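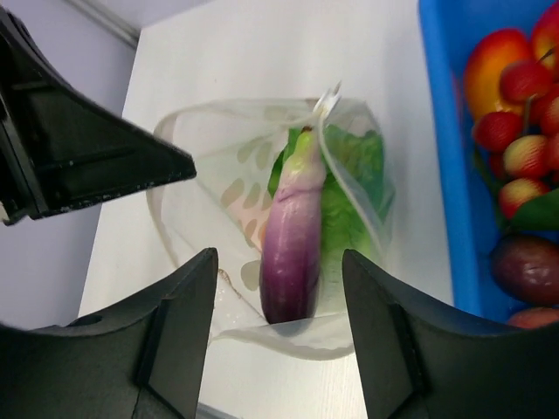 Fig. 1 - Wrist camera view, grocery task. Eggplant and leafy greens in the knotted bag, blue fruit bin to the right.

**Can it put the groceries away yet?**
Inna Bondarchuk, project report, 02/02/2025

**Question**

Picked one chore and stuck with it. Bag on table, get the food out, sort it. Takes me under a minute at home. Wanted to know if a two finger gripper can do it without a person steping in.

**Setup**

White table, gray wall behind. Artificial fruit in the blue bin - cherries, a big red and yellow one, some others. Control script is called Curkum, my own, built on the class code. Planner is Prins, from last year's group (barely documented, lost two evenings to it).

**Trials**

15 tries with the eggplant bagged and the bag knotted. Another 15 with no bag, eggplant straight on the table. Counted a success only if it was lifted and set down in the right spot, no help.

- No bag: 15 tries, 2 misses. Both times it rolled.
- Knotted bag: 15 tries, 6 lifts, and all of those were the whole bag coming up. Never got the eggplant out by itself.

So zero real successes with the bag.

**What went wrong**

Plastic. It's thin and half see-through, and it's printed with beige ovals on one side. Vision part kept putting the edge of the eggplant on a fold or on the print. Also the extra plastic spreads flat across the table between the fingers, so closing low means grabbing bag first. The knot is the worst bit - two stiff fingers can't untie anything, I didn't even try to code it.

Greens behind the eggplant are a seperate problem. Didn't measure crushing, should have.

**Answer so far**

Loose items, mostly yes. Bagged shopping, no. A store shelf with loose produce might be ok, a kitchen isn't.

**To do before May**

Retest with the bag open. Try softer finger pads. Fix the Prins timeout.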